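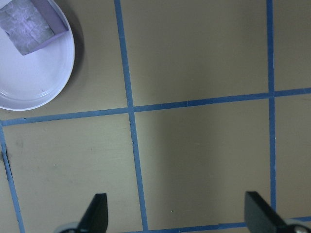

A Place for the Sponge, and Other Small Kitchen Habits

5 min read

I have been washing dishes in the same kitchen for a good long while now, and I am a little embarrassed to say how many of those years went by with a soggy sponge sliding around behind the faucet. A plain white dish with a wide, shallow rim is all it took to cure me of that. The sponge sits in it, scrubby side up, and the puddle that used to creep across the counter has gone away.

You don't need to buy anything special. A saucer from a set that lost its cups will do nicely, or the saucer from under a flowerpot if you give it a good scrub first. Just keep it shallow, so you can tip the water out with one hand while you're holding a pan in the other.

Looking after the sponge

Squeeze it hard when you finish, and then squeeze it again, which my neighbor Ghazala Mirani taught me after watching me do a very poor job of it. Set it down with the rough side facing up. If it starts to smell, please don't try to save it! Mine get demoted to the bathroom tub first, then to muddy boots, and after that they go in the trash. The dish itself gets washed along with the supper plates, and I do try to remember the underside.

The rough side is for baked-on cheese and the bottoms of pots. Keep it off nonstick pans and anything shiny you're fond of - I dulled a lovely Kastero kettle that way and I still think about it.

Blue tape, my favorite thing in the drawer

Masking tape lives in my kitchen drawer right next to the scissors, and I would be lost without it. When I want to divide up a work surface I run strips across it both ways until I have a grid of squares, and then every kind of thing gets its own square. It's wonderful for sorting out a junk drawer, or for trying out where the jars and dishes ought to live before you commit to a shelf.

Don't fuss over getting your lines perfectly straight. Mine lean, and the ends overlap where one piece ran out and I started another. Press the crossings down well with your thumb so that they don't catch on a sleeve, and fold over the last little bit of each strip so you have something to pull on later.

Do take it up once you're done. I left mine down from November clear through the holidays and spent a whole afternoon with warm soapy water and an old plastic card, rubbing off the gum. A dab of cooking oil helps with the stubborn spots, but try it in a corner first, and wipe the oil away with dish soap afterward.

If you use a different trick for sponges, write and tell me. Subira Khaemba sent in the one about the flowerpot saucer, and I've used it at the laundry sink ever since.

Recent tips
Getting Tea Stains Out of White Cups
What to Do With Lids That Fit Nothing
A Kinder Way to Clean the Oven Door
Fifty Uses for an Old Pillowcase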